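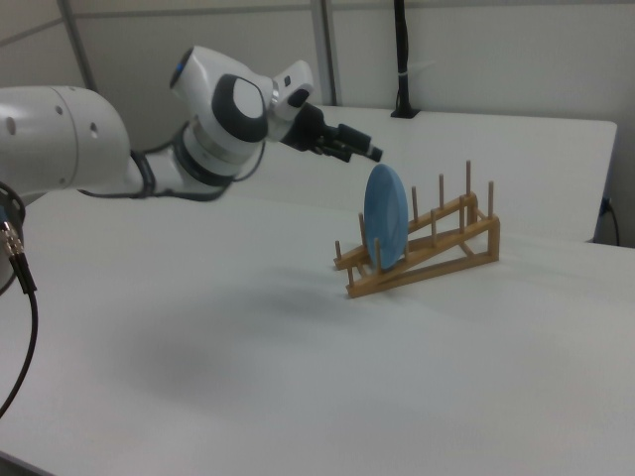
25/08/2020
Laltum cell, dish handling. Gripper state fault.

Came in to finish the plate routine and spent the day on one fault instead. Writing it up in order while I still have the terminal windows open.

What happened

Plate pick from the rack, same program as last week, no edits. The arm went to the pre-grasp above the rim, came down, closed, and started the lift before the fingers had finished closing. The plate came up a little on one side, slipped, and dropped back between the pegs. The arm carried on to the place pose with nothing in the fingers and the program reported success.

Second try, same start. This time the fingers did have hold of the plate but the lift began while they were still moving and the rim dragged against a peg. Force limit tripped at 30 N and we got a protective stop. Released by hand with the arm in freedrive, plate taken out, checked for chips, none found. Pegs fine.

The force stop did its job. My complaint is with the first run, where there was no stop and no error either. A plate that falls back into a rack is a nuisance. The same thing over the edge of the table with someone standing there is a different matter, and the log would have said the pick went well.

Isolated the cell, put the fault tag on it and told the people on the next bench before touching anything.

First guesses, both wrong

Cable. The lead to the gripper runs along the arm and loops at the wrist, and we have had a bad connector on it before. Reseated both ends, then wiggled it through the whole wrist range with the gripper cycling. No dropouts. Put a clip on the slack anyway as the loop was bigger than I like.

Finger calibration. Re-ran the open and close limits. Came out the same as the values on the sheet, so that was half an hour gone.

What the log shows

Recorded the command channel and the state channel side by side and ran open/close with the arm parked. The close command goes out straight away. The gripper moves straight away too, you can hear it. The state message that should say "moving" arrives 800 ms later. Until then the driver keeps handing out the last thing it knew, which was "idle" from the open before.

The Moura sequencer waits for "idle" after a close. It asks, gets the old "idle" at once, and moves on to the lift. So from its side everything is in order. It only looks at the state word and never at the finger width, so an empty grasp passes the check as easily as a full one.

That makes two faults, one sitting on top of the other:
the driver serves old state with no age on it
the sequencer takes "idle" as meaning "holding something"

The second has been there since the program was written and only showed itself when the first came along.

Why now

The Zuvico driver was updated on this machine at the end of last week along with everything else. The change notes say polling was moved to a shared thread. The wrist camera goes through the same thread. With the camera stream turned off the delay vanishes, with it on the delay is back. Turned it off and on several times to be sure I was not fooling myself.

I did not know the update had gone on. It is in the machine's package history but not in the cell log. Please put updates in the cell log, even small ones.

Tests on the bowl

Did not want to keep dropping plates, so moved to the plastic bowl, rack laid down and pushed well out of the way, speed turned down, hand on the stop. Rim grasp, one finger over the edge, hold at the rim, close, wait, lift a short way, put back.

Old driver first, camera on. Ran 18 cycles. No early lifts, state message on time in all of them.

New driver, camera on. Early lift on the first cycle, and again on the second. Stopped there.

New driver, camera on, sequencer changed so that it needs a state message newer than its own command, and a finger width inside the expected band. No early lifts. When I closed on nothing on purpose it stopped and gave "no object", as it should have all along.

One more thing turned up during these. The hold height at the rim was 8 mm lower than taught. Not part of the timing fault. The tool offset in the bowl program was still the one for the Nuritz fingers we took off. It would have pressed the finger into the bowl wall if the speed had been higher and I had not been watching. Corrected in the bowl program. The plate program has the right offset, I checked.

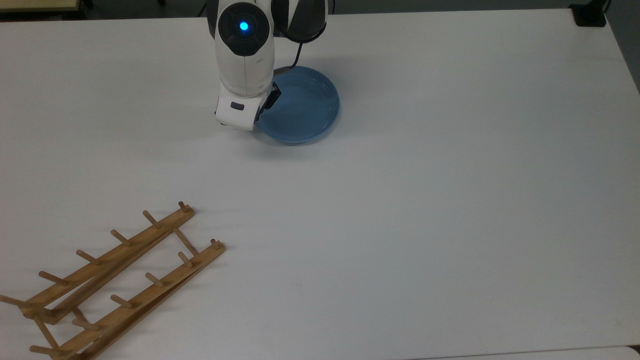

State of the cell tonight

Old driver back on and held at that version, so it should not update itself again. Sequencer change is in and stays in whichever driver we use. Camera stream on as normal. Arm parked, power off at the controller.

Fault tag stays on until the plate routine has been run again. Bowl work only until then, at reduced speed, with somebody at the stop.

To do

Run the plate pick with the new check, rack upright again, and include some closes on an empty slot. If "no object" does not come up every time, the tag stays.

Work out the width band for the plate. The bowl wall and the plate rim are different enough that one band will not cover both. At the moment it is a number typed into the program, and it ought to live with the object settings.

Go through the other Moura programs for the same wait. I know the cup one was copied from this. The drawer one I am less sure of.

Search every program for the old finger offset. One was missed, so there may be others.

Report the stale state to Zuvico with both recordings. They will want the gripper firmware version as well, and that is on the label under the wrist, so copy it down before the arm is powered up again.

Decide what to do about the driver in the long run. Holding the old version is fine for now but the October visit needs the newer controller release, and I have not checked whether the two work together.

Recordings are on the cell machine in the faults folder, under today's date. The file ending in "b" is the one with the drag against the peg. The first drop was not recorded, I had not started logging yet.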